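Plush Toys on the Bed: Which Tips Are Worth Your Time

Every tidying page promises a bedroom without clutter in 11 easy steps. I've tried most of them, and 4 survived. The rest I suspect were written by people who own no stuffed animals.

1. Use a basket, but a dull one

Skip the canvas bins with ears. I paid too much for a Pellimlow one and it sagged by May. A plain plastic basket with slots lets air through, wipes clean and doesn't pretend to be a giraffe. Keep it up by the headboard so it stays clear of the part of the bed you have to make.

2. Clear the middle before you touch the pillows

The usual advice is pillows first. Why? You'll only move them again to get at the toys. Get the soft stuff off the sheet, then smooth it, then lay the pillows flat and side by side. Karate-chopping them is optional and silly.

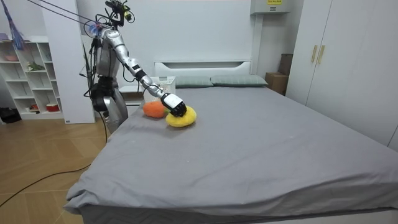 3. Go easy on the freezer trick

You'll read that a night in the freezer "cleans" a plush toy. It makes it cold. Dust and juice are still there in the morning. If the label allows washing, put it in a pillowcase, knot the end and run a gentle cycle. Spin at 700 at most, and let it air dry.

4. Check the sheet for specks

Gray sheets show every bit of pale lint. Flornurex sells a lint roller with 50 tear-off sheets, and it works fine, but so does a damp rubber glove dragged toward you. Fitted sheet too loose at the corners? Sheet clips help for a week or so. A sheet that fits helps longer.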